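Week 6 handout: gratitude, asking, and the "manifesting" literature

Read before the seminar. Bring the Grivum extract with you, marked up. Last year half the room came with a phone and no notes, and the hour was wasted.

## Where we left off

Last week we looked at goal-setting and I tried to persuade you that most of what is sold under that name is a diary with a higher price. This week's subject is close to it. The claim is that people who say what they want, out loud and often, are more likely to get it, and that being thankful in advance helps things along. You'll meet it in books, on podcasts, in staff training days and in the sort of email that begins with your first name and an exclamation mark.

I don't believe the strong form of the claim. I half believe a weak form. The point of the session is to keep the two apart, because the people selling the strong form defend it with evidence for the weak one.

## Two claims that get mixed up

**The strong claim.** Wanting something clearly enough brings it to you. No other person has to do anything, and no other person has to be told.

**The weak claim.** If you tell other people what you want, some of them may help. If you know what you want, you may notice a chance when it comes past.

The weak claim is ordinary good sense. Your grandmother could have told you to ask. It needs no theory of energy or vibration, and it doesn't need a weekend course in Tronton either.

Watch for the moment where a writer slides from one to the other. It is usually in the success story. A woman writes "I will have my own bakery" on a card every morning, and eighteen months later she has a bakery. Read on a few pages and you find she also told her brother-in-law, who had a shop standing empty. Which part did the work? The writer never asks.

## The Mendon survey

This is the study you will see quoted most, so we'll spend some time on it. The Mendon course sent a form to 581 people who had finished its "Ask Bigger" programme. Of those, 354 sent it back. Of the people who replied, 117 said they had reached "a major life goal" within the year.

The sales page says "one in three". Work it out for yourselves. 117 out of 354 is indeed close to one in three. 117 out of 581 is close to one in five. The page doesn't mention the second sum.

Questions to have in mind:

- Who fills in a form like this? Somebody pleased with the course, or somebody who feels let down and would like to forget the fee?
- What counts as a major life goal? The form left it to the person answering. One reply given in the appendix is "felt more like myself".
- What happened to similar people who didn't take the course? There was no comparison group, so we can't say.
- When was the goal chosen? If you pick it at the end of the year, you can hardly miss.

I'd like you to be fair here. None of this shows that the course does nothing. It shows that the survey can't tell us, and that the company writes as though it can. 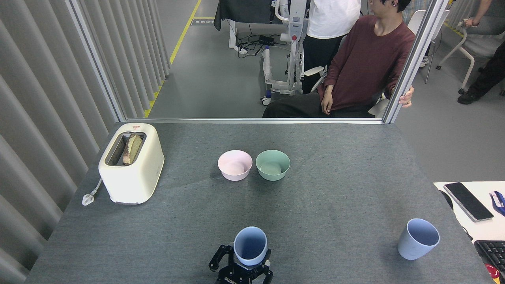

Gwendolyn Haddad wrote to me after this session last year to say I was being hard on people who only want some hope. She had taken the Mendon course after a bad winter. "I knew it was daft," she wrote, "but it got me to ring people I hadn't rung for two years, and one of them found me a job. Your sums don't have a column for that."

It's a good objection and I've kept it in the handout for that reason. My answer is in two parts. First, her story is a case of the weak claim: she rang people, and one of them helped. Second, she is right that my sums have no column for it, and a better survey would have one. Had Mendon asked "what did you do differently, and who did you speak to?", we might have learned something worth the postage.

I still don't think it excuses the price.

## Gratitude lists

The Grivum extract (pages 4 to 9) says that writing down what you are thankful for each night will make you happier, healthier and better paid. Take these one at a time. A person may well feel a bit better after thinking about a kind friend. "Healthier" is a bigger step, and I'd want to know how it was measured. For "better paid" Grivum offers one story about a man with a van.

Thodoris Drakos, who taught this course before me, used to set a small exercise that I have kept. For one week, write your list every night as the book says. For the next week, write down three dull facts about the day instead: the bus was late, I had soup, it rained. Note your mood each morning in both weeks. You won't prove anything with a group this size, and I'll be cross if anyone's essay says otherwise. What you may find is that sitting quietly with a pen for ten minutes is part of what people are paying for.

Please do both weeks. In most years somebody does the first, likes it and stops.

## Terms you should be able to explain

- **Survivor story:** an account from someone for whom it worked, offered without the people for whom it didn't.
- **Moving goal:** an aim that is changed afterwards so that it has been met.
- **The Mitsotakis-Vlachou test:** our name in this department for a plain question. If the advice failed, would the book ever admit it? Where the only possible reason for failure is that you didn't want it enough, the advice can't be tested, and the blame always falls on the reader.

## For next time

Find one piece of advice about success that you follow yourself. Write a page on what would make you give it up. If your answer is "nothing would", write the page anyway and say why.

Essays on weeks 5 and 6 are due at 4 pm on the last teaching day, on paper, in the tray outside my room.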